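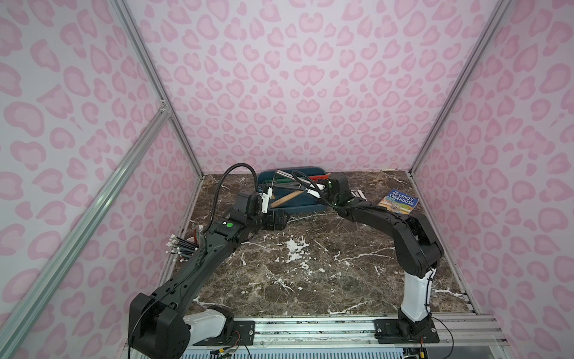 Ticket 1217
Product: Norkov tool tray, long version, article 103
Opened by: Frida Egilsson
Handled by: Harpreet Thibodeau, Muvano customer support
Status: Closed
Category: Trays and inserts / fit and stability

Frida Egilsson wrote:

Hello. I bought the long Norkov tray from you in March to keep a set of long-handled tools together on a marble worktop. I have two problems with it.

First, the tools don't fit lengthwise. The listing says "long" and I took that to mean they would lie flat inside. They don't. I have to lay them at a slant with the handles sticking out over the edge.

Second, the tray slides. The marble is polished and the bottom of the tray is smooth plastic. If you pull one tool out by the handle, the tray comes with it, and sometimes a second tool does too. I have tried wiping both surfaces with glass cleaner and that made no difference.

Is there a longer tray, or did I get the wrong one? I would prefer to keep the color.

Harpreet Thibodeau wrote:

Hi Frida, thank you for getting in touch. A few questions so I can check the right article:

Is there a label or a molded number on the underside of the tray?
How long are the tools from end to end?
Did the tray come with a sheet of liner in the box?
Could you send a picture with the tools in it the way you normally keep them?

Frida Egilsson wrote:

The number underneath is 103. The tray is about 400 mm on the inside, and every tool is longer than that with the handle on. I didn't see a liner, but I threw the box away the same afternoon, so I can't swear to it. Picture attached.

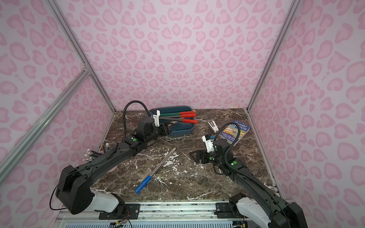 Attachment: tray on the worktop, four tools in it, red handles out past the edge.

Harpreet Thibodeau wrote:

Thanks, that helps. You have the right article, and it is the longest one in that color. The word "long" in the listing is there to tell it apart from the square version. I agree it doesn't tell you much, and I have passed that on to Branwen Gronow, who looks after the listings.

With the handles on the outside, most of the weight ends up on one side. Please try the following in this order and tell me where you get to:

1. Take everything out and wash the underside with warm water and dish soap. Rinse it well. Glass cleaner can leave a film, and so can stone polish.
2. Wipe the marble under the tray with a damp cloth and let it dry completely.
3. Put the tray back with nothing in it and push it with one finger. Note whether it slides freely or drags a little.
4. Load the tools one at a time. Keep the slant if it suits you, but push each shaft into the far corner before you let go.
5. Pull one tool out slowly, lifting the handle first.

Frida Egilsson wrote:

Did all of it before lunch.

Step 3: drags a little now. It slid freely before, so the soap did something. I do use a stone polish on that top (Tristico, the kind in the flat bottle) and I had just been wiping around the tray instead of moving it.

Step 4: fine.

Step 5: better if I lift first. If I forget and pull straight back, the tray still moves, but only by a finger's width or so. The other tools stay put as long as they are not crossed over each other.

I also turned the whole tray the other way around to see if that helped. It made it worse, as I then had to reach over the shafts to get to the handles. Turned it back.

Harpreet Thibodeau wrote:

Good. Film from the polish explains the sliding, at least most of it. The liner should have been in the box – I checked with the warehouse and part of that batch was packed without one. I am sending you two sheets at no charge. One goes under the tray with the rough side down, the other goes inside.

Trim the lower sheet so it is slightly smaller than the tray. If it sticks out, dust collects on the edge. Ordinary scissors are fine. Please don't glue it to the marble.

On the length: I can offer a return on the tray, or you can keep it and I will refund the shipping. Bergmann makes a longer one that we can order in, but only in gray.

Frida Egilsson wrote:

I'll keep this one and take the shipping refund. Gray would look wrong against the walls, which have pink leopard spots on them, and I spent too long choosing that paper to put a gray tray in front of it.

One more question while I have you. Does the liner mark the stone? I had a rubber mat on a different counter that left a yellow patch and it never came out.

Harpreet Thibodeau wrote:

The liner contains no rubber. We still suggest lifting it once a month and wiping underneath, and leaving it off overnight after you have polished. If you see any change in the color of the stone, stop using it and reply to this ticket.

Frida Egilsson wrote:

Liners came today. Trimmed one and put it under. The tray doesn't move now, even if I pull straight back. The inside one I have left out so far, because the tools sit well enough on the bare plastic and I would only have to wash it.

Refund has arrived too. You can close this.

Internal note, Harpreet Thibodeau:

Shipping refunded, two liner sheets sent, no return. Cause: polish residue under the tray plus missing liner. Branwen to add the inside length to the listing for 103 and change the title. Lærke Þorgeirsson in the warehouse is checking the remaining stock from the batch for liners.

Internal note, Branwen Gronow:

Inside length added. Title change is waiting for the next catalog update.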